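4. Setting Up and Using the Dryer

Read this section before the first load. It covers all Moturmont apartments and was last revised Wednesday, April 29, 2026. Washer settings are in section 3.

4.1 Before you start

1. Check that the dryer stands level. Press down on each front corner in turn. If it rocks, adjust the feet and tighten the lock nuts.
2. Leave a gap behind the machine so the hose or cord is not crushed.
3. Plug the dryer straight into the wall outlet.

CAUTION: Do not use an extension cord or a power strip.

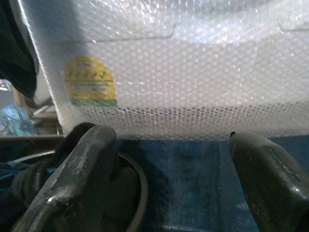
4. Wipe the inside of the drum with a damp cloth, then let it air dry with the door open.
5. Run the dryer empty on low heat for 10 minutes. A slight smell on the first run is normal. A burning smell is not – unplug the machine and call the Lakavent service desk.

4.2 Sorting and loading

1. Read the care labels. Keep anything marked "do not tumble dry" out of the load.
2. Empty pockets and close zippers.
3. Shake out each piece before it goes in. Fill the drum about half full for shirts and knits, a little more for towels.
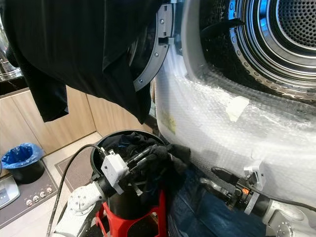 One tenant asked whether dark and light clothes can be dried together once they are washed. They can, as long as the colors are fast, but lint shows up badly on dark knits, so dry towels on their own.

4. Check the door seal for trapped fabric, then close the door until it clicks.

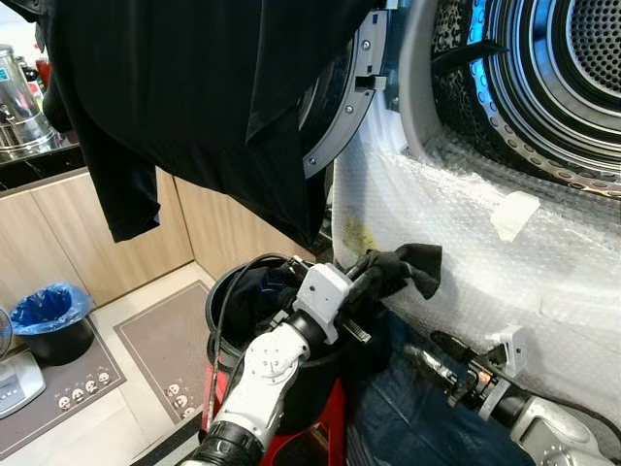
Front-loading dryer, drum opening.

4.3 Small items

1. Put socks and underwear in a mesh bag if you tend to lose them.
2. Open out bunched socks by hand. Thick knits dry slowly when folded over.
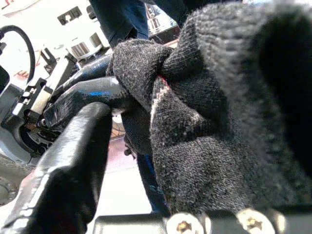 3. Dry wool flat on a rack, away from direct heat.
4. Clean the lint filter after every load.

NOTE: Spare filters are on page 7 of the Harnora parts list.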